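Merka two-arm kit, club loan no. 13

Hi, I'm Ilona Nyitrai and I look after the kit list for the Tetdale robotics club. Merka is our favourite thing on the shelf (well, it needs a whole bench!) and you can book it for up to 11 days.

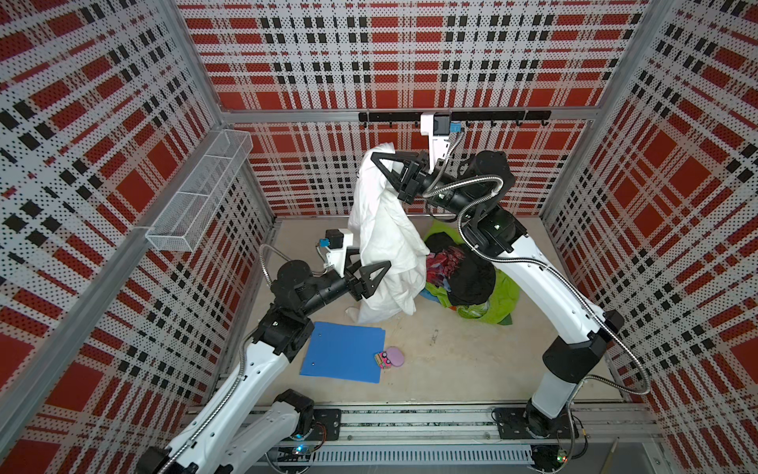 Our juniors use it for the laundry challenge, worth 70 points in the January contest. Start with hand towels, please! A big white cloth held between both grippers, one high and one low, is much harder to plan for. You get two arms, grippers and wrist cameras, and the deposit is £70.

Status: in, bookable from July 18, 2025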